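Flat Out: the whiteboard comes down off the wall

2021-11-25

Dariusz Wieczorek took the whiteboard down from his classroom wall in July and never put it back up. The wall needed painting and the board had to go somewhere, so it went on a table. By the end of the week the kids had built on it, drawn around what they'd built, rubbed it out and started again.

He teaches the early years at a small school in Mallemine, and he also runs a block workshop for parents under the name Bulelness. I went along to one of these expecting baskets of blocks and a mat on the floor. Most of the two hours was spent at a white table with a whiteboard lying on it and two wooden cubes, one red and one orange.

Two cubes doesn't sound like enough to keep anyone busy. Wieczorek's view is that most homes own far too many blocks and most of them never leave the tub. He bought a set of 200 when he started teaching and found that children tipped out the lot, built one wall and walked away. Now he starts with a pair and adds a third when someone asks for it. 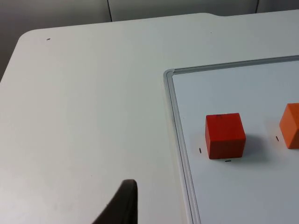
The flat board changes how people behave around it. On a wall it belongs to whoever is holding the marker. On a table you can walk around it, and the person on the other side sees your drawing upside down and has to ask what it is. Small children can reach the middle from a chair. A parent can sit down too, and at the end of a working day that counts for something.

The basic game is called "parking". One person draws a closed loop with a black marker, any shape they like. The other has to get a block inside it without touching the line. After that you swap. A generous loop suits a three-year-old, and you can draw it tighter as they get the hang of it. Older kids draw mean ones with a long tail or a pinched waist, and then argue over whether a corner is on the line or over it.

Wieczorek asks parents to draw their loops quickly and badly. A neat square tells a child where the block goes and which way it faces. A wobbly loop leaves both open, and he wants to see what they do with the choice. Some go straight for the widest part. Others turn the block first, then set it down, then turn it again.
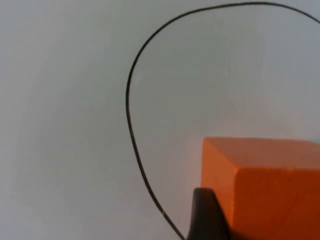

Once parking gets easy, the second block goes on top of the first. This is where adults tend to take over, and Wieczorek is fairly blunt with them about it. If the top block is crooked, leave it crooked. A child who wants it straight will straighten it, and one who doesn't has already moved on to the next thing.

I tried it with my daughter at home the following week. She's four. I drew a loop the shape of a squashed pear, she parked the bottom block well to one side of it, and the second went on top at an angle that bothered me a good deal more than it bothered her. I kept my hands in my lap – it took some effort.

The overhang is worth talking about if the child brings it up. How far can the top one stick out before it goes? You can push it a little, look, and push it again. Wieczorek doesn't use the word gravity with this age group. He asks "What will it do now?" and waits.

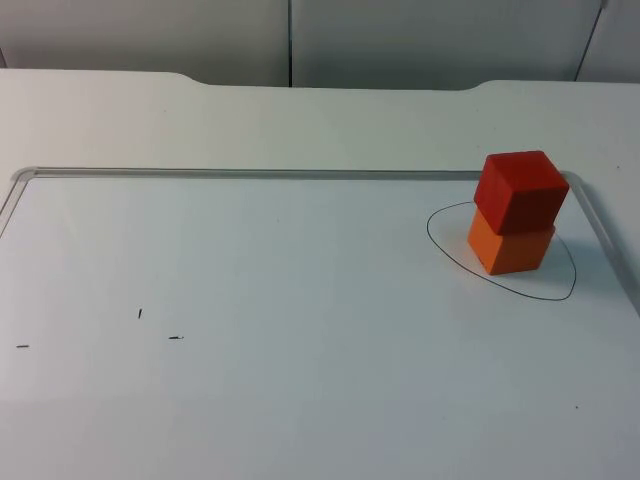
Dots and dashes

The other marks he uses are small ones, and they do a different job. A short dash on the board is a stopping place. Make a few of them and you have a route: the block visits one, then the next, and the child says which is to be first. You can cover a mark with a block and ask what's underneath, which younger ones find very funny.

He keeps the marks short on purpose. Children who are given a big cross aim for the middle of it and get frustrated when the block hides it. A dash 10 millimetres long is enough to find and too small to fuss over.

Ewa Wilczyńska's name comes up whenever he talks about this. She ran the kindergarten where he trained, and she used chalk on a concrete path with offcuts for blocks. Rain cleaned the path for her. He says the whiteboard is the same idea with a roof over it. 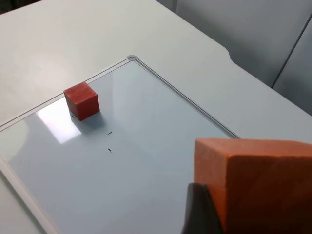 Setting one up at home

You need a board, two blocks and a marker that wipes off. An old office board from the tip shop will do, provided the surface still cleans up. Mine cost 40 dollars second-hand and had someone's sales targets ghosted into one corner, which a bit of methylated spirits shifted once the kids were in bed.

Lay it on a table with some space left beside it for elbows. Check for glare from where the child will sit, as a glossy board under a ceiling light can hide a thin line. Turning the board is usually enough.

Plain wooden cubes are best for a start. Orkenetti, the toy library Wieczorek borrows from, lends them in bags, and there were 21 families on the list when I rang. If you already have blocks at home, pick two in different colours and put the tub away for now.

Wipe the board when you've finished. Marker left on over a weekend is harder to get off, and you'll want the whole surface back for the next loop.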